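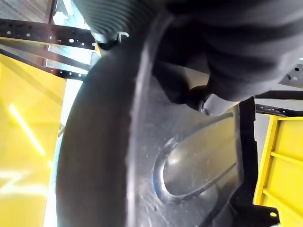 Marianna Grabowska had warned me that she talks with her hands, and she does – by the time we had found two chairs and moved a coil of cable off one of them, she had already acted out three different ways of losing your grip on something heavy. She runs the control software at Skeltmont, a small company that writes the layer sitting between a robot's planner and its motors, and she has been at it long enough to have strong feelings about the word "layer."

"People hear that and think of a cake," she said. "Something tidy, with cream in between. Ours is more like the part of the basement where all the pipes meet."

The project she wanted to talk about is called Wandano, and it began in February as a rewrite of the grasp controller. The old one closed the gripper to a set position and trusted that whatever was supposed to be there was there. That works nicely with a box. It works much less nicely with a part that is curved and black and a little dusty, and those are the parts her customers seem to love best.

"The camera sees a dark gripper holding a dark thing, and where does one stop and the other begin? I have trouble with it myself, and I've had my morning coffee," she said. "So we stopped asking the picture for an outline. We ask it for the few places it can be sure of, a highlight on a raised bit, say, or a hole in a tab, and we let the arm's own joint readings fill in the rest."

That change was mostly the work of Muthu Ramasamy, who joined us halfway through and sat on the edge of a desk for the remainder of the afternoon. Muthu wrote the estimator, the piece of code that keeps a running guess about where the part is relative to the wrist. It updates 20 times a second, and he would like everyone to stop asking him to make it faster.

"You can run it at 70," he told me, very patiently. "I've done it. The guess doesn't get better, it only gets more nervous. The arm starts correcting for things that haven't happened."

I asked what nervous looks like in a robot, and Marianna did an impression with her wrist that I won't forget soon. The cure was a filter with a longer memory, plus a rule that the controller may not act on any single reading that disagrees with the two before it. Muthu said the rule took an afternoon to write and most of a month to agree on.

The planner caused trouble of its own. It comes from another group, Grummont, and it was built on the assumption that once a part is held it stays exactly where it was picked up. Marianna's team now sends it a small correction whenever the part shifts in the grip, and the planner redraws the last stretch of the path to suit. If the shift is larger than 2 millimeters, the arm pauses and asks for a fresh look before it goes on.

"At first it paused all the time," she said, laughing. "Oh, it was a very thoughtful robot! Tài La sat with the logs and went through 600 of those pauses by hand, and most of them were our own clock being late. The part hadn't moved at all. The camera's message and the arm's message were describing different moments, and we were comparing them as if they were the same one."

They timestamp everything at the source now. Tài also built a little replay tool that lines up the pictures, the joint angles and the planner's requests on one screen, so that you can drag back and forth through a grasp and watch the guess wander. Muthu opened it for me and we spent far longer with it than either of us had planned, scrubbing through one stubborn pickup again and again until Marianna came around to look over our shoulders and began arguing with him about a threshold.

I did ask, before I left, what was still bothering them. Muthu said release: letting go of a part gently is controlled by older code that neither of them wrote, and he has been putting it off. Marianna said she wants the estimator to admit more often that it doesn't know.

"It gives you a number and a confidence, and the confidence is too polite," she said. "I'd like it to say, look, I've lost it, please stop. We have a branch that does this. It stops a bit too much, but I'm fond of it, and Muthu is going to fix it after he fixes the release."

Muthu said he hadn't agreed to that order, and they were still discussing it when I went to find my coat.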